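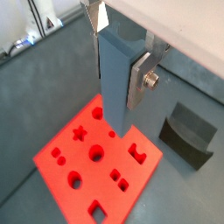

*The blue arch block and the red sorting board.*

I paid 4 dollars for this shape sorter in August and it has been on my desk more than on the toy shelf. My niece outgrew hers, the next baby is coming, and I wanted to know if a secondhand one was worth passing on. The red board is in good shape. The blocks are the part I keep thinking about.
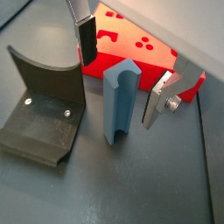
Léonie Baudry wrote to me that the arch block was the last one her son learned. He could do the circle and the star months earlier, but he kept turning the arch the wrong way and then sitting on it.

I believe it. A circle goes in however you hold it, and an arch doesn't. 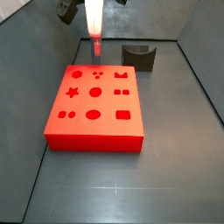

Some sorters have four big holes and that's it, and kids get bored with them fast. I'd rather have more shapes. A three-by-three layout gives you easy ones like the plain circle in the middle, and then odd ones like the three small holes grouped together at the back.
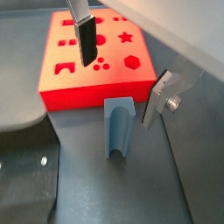
Cleaning is simple. I use dish soap, warm water and an old toothbrush, and leave everything on a towel until morning. Crumbs like tight corners, so I spend longest on the points of the star and the pair of little squares. It goes in the mail to my sister next.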